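Procurement Support Portal
Ticket 889: Replacement and expansion of hand-held gripper units
Category: Equipment planning
Status: Pending approval
Requester: Noreen Abbasi, Manipulation Studies, Melturwood
Assigned to: Ansel Strickland, Equipment Planning Desk

Summary of request

The Melturwood site requests a budget line for additional hand-held grippers, spare fingertip pads and chargers, to be in place before the January intake. The current units were bought from Flilgate under a single order, and the service coverage on that order ends with the present budget year. The requester asks whether the desk advises renewal, a new purchase, or a combination of the two.

Entry 1, Abbasi, 9:10 a.m.

Two collection sessions were stopped early last month. In both cases the fingertip pads had lost their grip on smooth items and no spare pads were held on site. Staff moved pads from one unit to another in order to finish the day. The supplier quotes 60 days for delivery of pads when they are ordered separately, and a shorter period when they are ordered with complete units.

Entry 2, Strickland, 10:45 a.m.

Received. Before the desk can compare quotations, please confirm the kind of items handled, the surface on which the work is done, and whether both gripper designs remain in use. The Trornico quotation covers the gripper only and does not include pads, mounts or a carrying case. The Flilgate quotation includes pads but charges separately for calibration.

Entry 3, Abbasi, 11:30 a.m.

The work consists of picking small household items out of an open cardboard box and putting them back. Items differ in weight and finish, from a USB wall charger to a smooth round lid or container and thin stems with beaded clusters. The box rests on a cloth-covered surface by the windows. 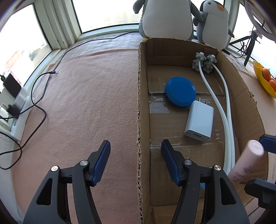
Reading time: 3 minutes

The ridged pads are the part for which spares are requested. They are fitted to the angled fingertips and are changed by hand. Please treat pads as a consumable in the budget and not as a repair cost, as they were entered under repairs last year and the figure was questioned at review.

Entry 4, Kubo, 1:20 p.m.

Akihiko Kubo, Kamata office. Our site uses the same supplier and has the same delivery problem. We propose a joint order. Kamata would require 3 complete units and would accept delivery after Melturwood. A joint order would also allow the two sites to hold one shared stock of pads, with transfers recorded through this portal.

Entry 5, Strickland, 2:05 p.m.

A joint order is acceptable to this desk provided that each site pays from its own line. The following points remain open:

Flilgate to confirm in writing that the quoted price will be held for 90 days.
Trornico to state whether its pads can be fitted to existing fingertips.
Melturwood to supply a count of pads used per month, by unit.
Both sites to confirm who will sign for delivery.

Power supplies and cables should be listed as separate items. The previous order combined them under "accessories," and the desk was unable to establish what had been received.

Entry 6, Miyazaki, 3:40 p.m.

Aoi Miyazaki, Accounts. Calibration must be entered as a service, with its own code. If it is placed on the same line as the hardware, the order will be returned. The approval limit for site managers has not changed, and the combined amount will exceed it. Ayane Ebihara will therefore need to approve the order on behalf of the division.

Entry 7, Abbasi, 4:15 p.m.

Noted. The monthly pad count will be attached once the unit logs have been checked. Melturwood withdraws its earlier request for carrying cases. I will sign for delivery at this site.

Current action: awaiting written price confirmation from Flilgate. The ticket will be forwarded to A. Ebihara when the pad count and the confirmation are both on file.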